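The comment box at Didbridge, week two

Wednesday, June 1, 2022

The broadband comment period in Didbridge has gone about as well as you'd expect from a town whose broadband is the thing being complained about.

A quick recap for new subscribers. Stolon, our only wired provider, asked in March for permission to charge extra once a household passes 700 gigabytes a month. Heavy users, it says, should pay their share. Heavy users, by this measure, include anyone with two teenagers and a television.

The town put up a web form for residents' opinions. The form times out after nine minutes, so if you are thoughtful, or on Stolon's cheapest plan, your views vanish when you hit Submit. I lost three drafts. The fourth was shorter and ruder and went through fine.

Pika, the small wireless outfit up on Sarmiento Hill, has promised never to cap anyone. It has 19 customers, so the promise hasn't been tested much.

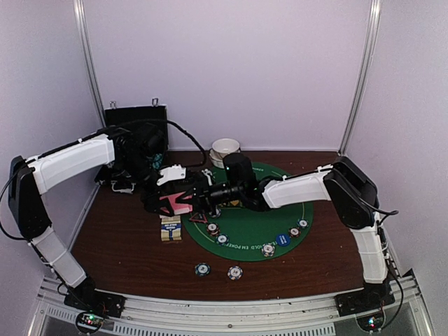
Paper comments are also accepted at the town office, which is open on weekday mornings and has a slot in the door for the rest of us. Put your street address on the page or it gets set aside. Stolon's own filing came in on paper, I noticed when I went to drop mine off.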